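Sorting Benches: Speaker Notes
By Begoñe Bravo, 9 May 2026

Slide 1. Thank the hosts. Say who I am and that I have been laying out sorting benches at Brestance for small parts and boards. Talk is short, questions at the end.

Slide 2. Start with the old bench. One long shelf, cardboard boxes, labels that fell off. In February we timed a batch of 219 boards and people spent more time walking than sorting. Pause. Ask who has a bench like that now.

Slide 3. The layout we moved to. One tray in the center, bins on both sides, all within reach. Tray is steel, bins are plastic. Leave this slide up while talking.
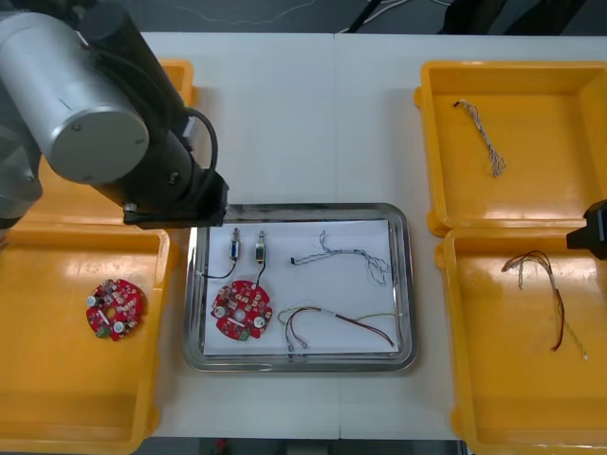
Slide 3: center tray with two yellow bins on each side, round red board in the lower left bin.

Slide 4. Bins. Keep them shallow. A board should lie flat and be seen from above. Do not stack boards on top of each other, the small capacitors get knocked. Mention that the Pellix bins we tried first were too deep.

Slide 5. Table surface. White shows dropped parts. If it is made of two panels, check the seam for screws at the end of a shift.

Slide 6. Cost. The first bench came to about 3542 in all, labor included. Valeriano Casado has the parts list, point him out.

Slide 7. Questions. If time is short, skip slide 5.

Comments (2)

mprasert: Do you label the bins or the table? Ours slide.

V. Casado: Table. Tape under the front edge of each bin.

Related
Gimness: drawer inserts for small parts
Choosing a tray depth
Notes from the Prasertsri workshop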